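Studio Audience Safety Walk: Checklist and Comments
The Nilia Soriano Hour, Stage 3
Updated April 2025

Hello again, everybody. This is the list we go through before every taping, with my comments under each item. I have kept the comments long on purpose. The old one-page version was so short that half of us were guessing what it meant, and I would much prefer you spend a few extra minutes reading than stand in the lobby wondering who to call. Please initial each line and leave the sheet at the audience desk.
Naima Ragab, audience services

1. Entrances and exits
Status: OK, one follow-up
All audience doors open fully and close on their own. The exit sign on the house left side was dim last time and has been replaced, thank you Younes. Please keep the coat rack away from the lobby doors. I know it is handy there when it rains, but people bunch up around it and then they can't get by with a walker or a stroller. Follow-up: the push bar at the rear exit still sticks a little and wants oil.

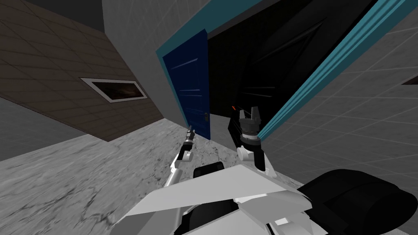
When can we start letting the audience in?
Once items 1 through 6 are initialed and the floor manager has given the go-ahead over the headset. Please wait for both, even if the line is long and the folks at the front are giving you sad eyes.

2. Audience risers and seating
Status: OK
Rows A through K checked for loose bolts and wobbly seats. Seat F20 has a torn cushion and is taped off until Tendero sends the new one. Handrails are tight on both aisles. Step lights all work except the one by row H, and Younes Ait Brahim is bringing a spare bulb from the shop.

3. Cables and aisle floors
Status: Needs attention
We had two cables crossing the left aisle without a cover during the cooking segment. The guest was lovely and the casserole smelled wonderful, but please get the covers down before anybody plugs in a hot plate. Tape edges should be pressed flat and checked again at the lunch break.
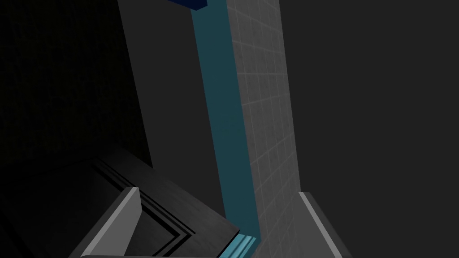

Stage 3, pre-taping walk

4. Overhead lights and rigging
Status: OK
Safety chains are on every fixture above the seating. The Uvham lighting crew signed their own sheet, and a copy goes behind this one. The new pipe over the interview chairs is tagged at 1,000 pounds, and the tag faces the stairs so you can read it from the floor. If you ever find a tag missing, stop and call rigging, and don't let anyone talk you into "just this one segment."

5. Fire equipment
Status: OK
Extinguishers are in date and hanging where they belong. The one by the makeup room had a garment bag over it again. I moved the bag and left a friendly note. A less friendly note is ready if I need it.

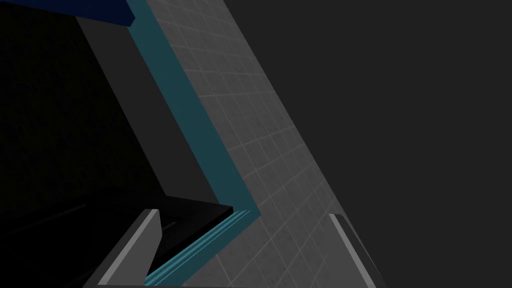
6. Head count and guest care
Status: OK
The posted limit for the building is 1,275, and that includes crew, the band and the people waiting in the lobby for the second show. Hand the desk your clicker total before the warm-up comic goes on. Water is stocked, the first aid kit has been refilled, and there is a chair by the door for anyone who feels faint (it gets warm under those lights, especially in July).

Open items
Oil the rear push bar: Younes
Row H bulb: Younes
Seat F20 cushion: waiting on Tendero
More cable covers for the left aisle: Naima, ordered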